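2010-06-03

Bowls again, all morning. Gualtiero had left the pink set on the white table overnight and I used it where it was. I am keeping this entry mostly for the nesting notes, as the ones from March are on loose paper and I can't find the second sheet.

The set is plain plastic, salmon pink, no handles. The Prisix order sheet calls the color "rose," and Elisa wants the catalog to agree with the order sheet. I wrote "salmon" in the margin and left it for her.

Started with the short stack and one bowl out to the left. The tabletop is glossy and shows a faint tile grid when the light is up, which helps when setting things down square. I stay clear of the two round holes.

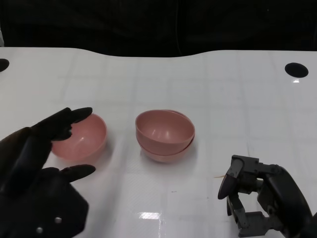
Two nested, one still to go. White table.

The rim spacing is the thing to record. With two bowls seated properly, the lower rim shows as a narrow band under the upper one, the same width all the way round. If the band is wider on one side, the upper bowl is sitting crooked and the third will sit worse. Pressing down on the high side fixes it most of the time. Twisting does not, and it marks the inside wall. Arturo twists. I have asked him to stop.

Approach angle matters less than I assumed in March. A bowl brought over tilted will level itself if it is released low. Released high, it catches on the near wall and stays there. I tried both several times and am satisfied with that much. 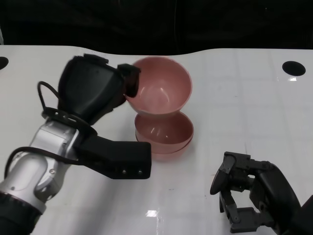 Pink bowl tilted over the stack.

Lunch at 12:40, soup, too salty. Golshifteh telephoned about the Arnby shelf inserts. The inserts are 6 mm too shallow for the stack with the divider in, so either the divider goes or the bowls go on the open shelf. She prefers the open shelf. I said I would measure again before agreeing, then measured again and got the same figure. Open shelf.

She also asked for the carton count, which I did not have. Looked it up afterward: 503 cartons at Sartori, and the order was for over 3000 bowls. Vittoria handles that side and will know whether the two numbers belong together.

In the afternoon I took the stack apart and worked with the bowls separately. Unstacking is slower than it should be. Two smooth bowls pushed together hard hold each other, and pulling straight up lifts both. Tipping the upper one a little first lets the air in. Wrote this on a card for the packing bench. 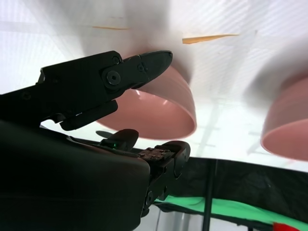
The finish differs between the two faces. Inside is shinier and reads as a stronger pink; outside is flatter and duller, and I think it will hide wear better. If a bowl is stored open side up, the shiny face takes the dust. Skakow ships theirs face down with a paper sheet between, and I would like to copy the paper sheet. Gualtiero objects to the cost of the paper. We did not settle it.

Item code for the set is 1635. It was missing from the last two pages of the packing list and I added it by hand.

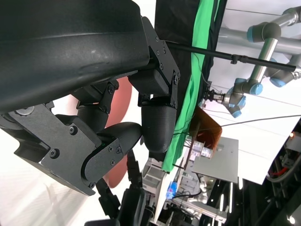 Wiped the inner walls with a dry cloth before going home. One bowl has a fine scratch near the rim, which I will set aside for samples. Still to do: the paper question, the second sheet from March, a reply to Elisa on the color name. Told Vittoria I would send the shelf measurement tonight and have not done so yet.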